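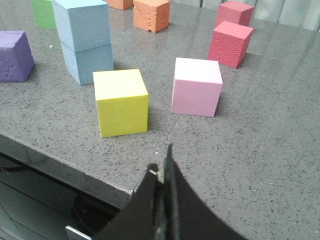 Mirela Bragança thought the trip would be a waste of an afternoon. Foam blocks were foam blocks, she wrote to me the night before, and you could order them from a catalog without driving out to look at them. She came along anyway, and by the end she had filled four pages of her notebook.

The place is called Flimmont. It makes foam shapes for preschools, play cafes and craft stores, and it opens its doors to buyers and anyone else who signs up ahead of time. We went on Friday, January 12, 2018. Parking is behind the building, and the sign for it is easy to miss if you come from the highway side.

Gilmar Holanda met us at the front desk and took us straight to the cutting room. The foam comes in as long blocks. It gets sliced into sheets, the sheets into bars, and the bars into cubes. The room is louder than I expected and they hand out earplugs. Cutting runs in the morning and again after two, so a midday visit means looking at quiet machines. Ask for a later slot.

Color was the part I had come for. The foam is colored before it is cut, so the color goes all the way through, and a cube with a dent or a chip in it is still the same color down in the dent. We order for a play program with 70 children on the books, and painted wooden blocks look shabby on us within a year. The pale shades are the best sellers, Gilmar said. I liked the pink and the light blue. The yellow has more green in it than I would choose, and two shades of red sitting together look like one shade until you get them by a window.

Texture varies more than the catalog lets on. Some faces are smooth and some are pitted, even on cubes meant for the same box. A rough face isn't treated as a fault as long as the cube stands square. Torn corners are another matter -- those get pulled if the sorter catches them, and they go into the seconds bin by the door. Seconds are sold by the bag. We bought two bags and I'd buy them again for gluing and stamping, where the edges don't matter.

Stacking is where I still have doubts. Foam this light makes a good short tower and a poor tall one. On the plus side, it makes no noise coming down, and our downstairs neighbors will be glad of it.

The Damier set, their largest, has 800 pieces and ships in three cartons. That's too many for us. Mirela wants the smaller one, plus a lidded bin, and she has asked for a price on both.

The next open day is in May. Sign up by email, wear closed shoes, and bring cash for the seconds, as the desk doesn't take cards.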